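Cup-Stacking Cell Back in Service After Cable Fault at Hedgate

By Amber Kuipers

October 19, 2026

A two-armed robot cell at the Hedgate test hall is running again after a cable fault stopped it twice and left one arm holding its position with a cup in its grip while staff waited for permission to open the guard door. There were no injuries. Damage was limited to one cable, a connector and a chipped plate.

The cell belongs to Verhoeven, which uses it to test how well a pair of arms can handle ordinary kitchen items. The work is simple to describe. The arms pick up cups, bowls and plates from a mat on a table, pass them from one gripper to the other where needed, and set them down again. A run is scored on how many items end up where the program says they should.

The first stop came on run 713 of the current series. According to the fault report, the controller lost contact with the gripper on the right arm for 348 milliseconds. That is long enough to trigger a protective stop, and both arms locked as they are supposed to. The operator found no obvious cause, reset the cell and started again. 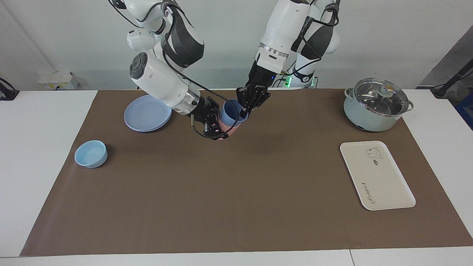
The second stop happened 52 minutes later and was more serious. Contact with the same gripper dropped out, came back and dropped out again during a handover between the arms. The left arm stopped at once. The right arm kept moving for a short distance before it stopped too, and in that time it pushed a plate against the edge of a tray hard enough to chip the rim.

It is the delay on the right arm that has taken up most of the past two weeks. Both arms are meant to stop together, whichever side reports the fault. The report says the controller treated the brief return of the signal as a recovery and canceled the stop request for that arm before the second dropout brought it back.

The grippers kept their hold when the arms stopped. That is how they are set up, so that nothing is dropped, but it meant the cell could not be cleared by the operator alone. Site rules require a second trained person before the guard door is opened with a part still gripped. The second person on shift was in another building, and the door stayed shut until she got back.

A technician from Drorkow, the company that installed the cell, traced the signal loss to the cable feeding the right gripper. The outer cover was sound, but two of the cores inside had worn through close to the connector. The cable had been tied too tightly at the wrist when it was last refitted in January, and each turn of the wrist pulled on the same short length. It had been through 2142 runs since then, counting earlier series.

The cable was on the inspection list, but the check called for a look at the outside only. It had passed that check every time, most recently on the morning of the first stop.

Three changes have been made. The cable has been replaced with one that has more slack at the wrist, and the tie has been moved farther up the arm. The inspection sheet now includes a continuity test, done with the wrist turned to both ends of its travel. The controller software, supplied by Gekovar, has been updated so that a stop request stays in force until an operator clears it by hand, even if the signal returns.

Gekovar has sent a notice to other sites running the same version. It advises them to install the update before the next shift and, until then, to keep the cells at reduced speed. The company said it had no other reports of the fault.
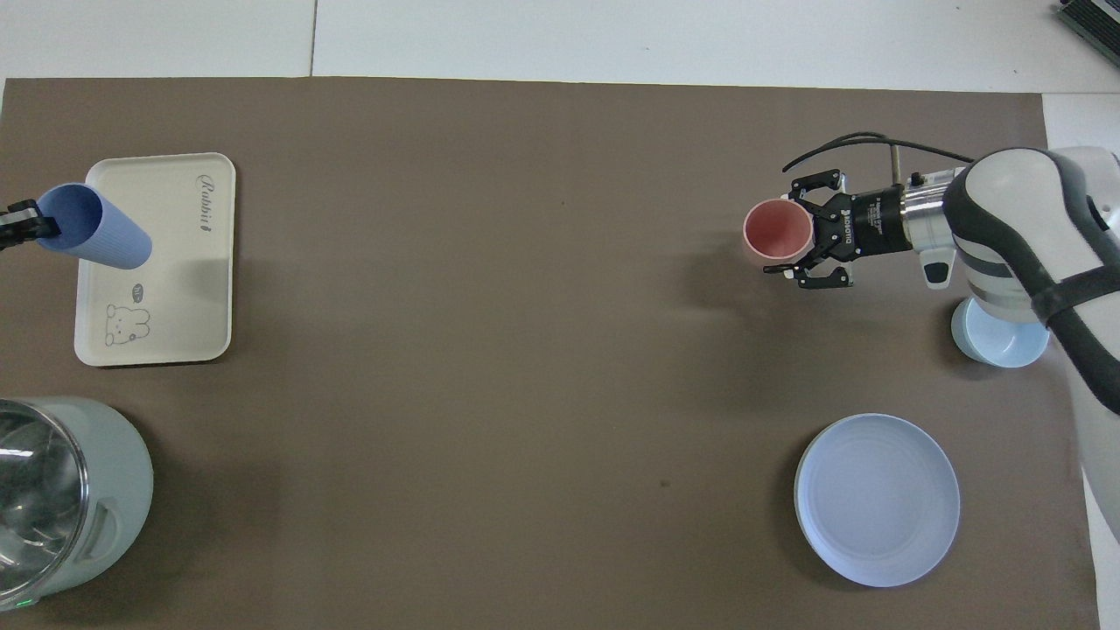
Two grippers, each holding a cup, at work over the mat in the Hedgate test hall.

Verhoeven restarted the cell last week at reduced speed and went back to full speed after a day without a stop. The staff also pulled the connector on purpose, several times and on each side, to check that both arms stopped together. They did in every test, including the ones where the connector was pushed straight back in.

Results from the interrupted series will not be used. The company said there was no way to tell which of the earlier runs had been affected by shorter dropouts that did not last long enough to trip the stop, and that it would be quicker to start over than to sort through the logs.

The rule on opening the guard door has not changed, but the shift plan has. A second trained person must now be in the hall whenever the cell is running, and the name goes on the board by the door at the start of each shift.

A second cell in the same hall has the older cable routing. It is switched off and will stay off until Drorkow has refitted both wrists. A date for that work has not been set.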